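Ticket 1000: Sourdough starter log sheet prints with the last column missing
Product: Puvura recipe and batch tracker
Opened by: Yasaman Ghaffari
Assigned to: Hooman Nazari
Status: Resolved
Opened: 2 Aug 2025

Yasaman Ghaffari wrote:

Hi Puvura folks! First off, I love this thing. I run the Saturday bread class at Drimurero and we moved all our starter feeding records over from a paper binder this summer, and it has been a joy. My problem is printing. When I print the weekly feeding sheet, the last column (Notes) is gone. On screen it's there, in the print preview it's there, and then on paper the table stops after Rise Height and there's just white margin.

What I've tried so far: a different browser, landscape, turning the printer off and on, and printing from my sister's laptop. Same result every time. The printer is set to letter size. Students really do use that Notes column (smells like apples, smells like nail polish, and so on), so I'd love to have it back before the next class!
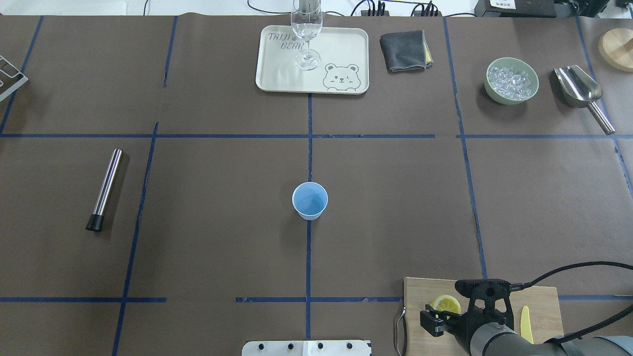 Also, the sheet has 27 rows if that matters. The shorter one we use for the rye starter prints fine, all columns, same printer.

Hooman Nazari replied:

Hi Yasaman, thanks for such a clear write-up, and nail polish is a great note. Knowing the rye sheet prints correctly helps a lot. Could you tell me three things?

What is the scale set to in the print window? It should say 100.
Does the long sheet have any column wider than the others, especially Flour Blend?
Are there photos attached to the sheet, and if so are they set to show in print?

Yasaman Ghaffari wrote:

Scale is 100. Flour Blend is very wide, yes, Noelia typed a whole paragraph in there about the Fallahi whole wheat and where she buys it. There are photos attached, set to show in print. I turned them off and printed again and Notes is still missing.
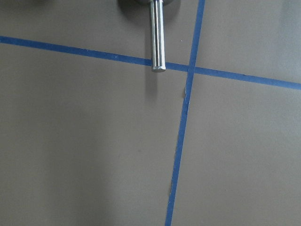
Attachment 2, blue tape lines crossing on a gray surface

Hooman Nazari replied:

Got it, that opens normally on my side, so I'm setting the photos aside. I made a copy of your sheet, pasted a long paragraph into Flour Blend, and lost the Notes column on my very first print. So we can both see it now, hooray!

My guess is that the page sizes itself from the first page of rows, and the long cell sits far enough down that it lands on the second page. The preview measures the whole table. The printout only measures the start. I've passed this to Kamran Nikzad, who looks after the print code.

In the meantime, please try this:

1. Open the sheet and click the Flour Blend header.
2. Choose Column, then Wrap Text.
3. Save, close the sheet, and open it again. (Closing it matters. The width doesn't refresh otherwise.)
4. Print one page.

Yasaman Ghaffari wrote:

Wrap Text gave me the Notes column back on page one!! Page two is still missing it. Closer!
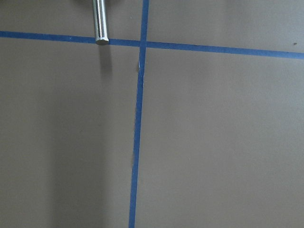

Attachment 3, two strips of blue tape making a cross

Kamran Nikzad replied:

Hi Yasaman, Kamran here. Page two goes wrong for a related reason. The header row repeats on each page and it was still holding the old width. I put a fix on your account this morning. Could you sign out, sign in again, and print both pages with Wrap Text on? After that, try it with Wrap Text off. I'd like to know about both.

Yasaman Ghaffari wrote:

Wrap on: perfect, both pages, every column. Wrap off: also perfect, the text just gets a bit small. I printed a full set and put them on the clipboards. Noelia says she will not be shortening her paragraph and I support her. The crumb on her last loaf was gorgeous, so she has earned the space.

One small wish while I have you: could Rise Height take fractions? We measure in inches and I keep having to type decimals.

Kamran Nikzad replied:

Wonderful, thanks for testing both ways. The fix goes out to everyone in the September update. Fractions are now their own request and I've added you as a follower, so you'll get an email when it moves.

Hooman Nazari changed status from Open to Resolved.
Tags: printing, wide column, repeat header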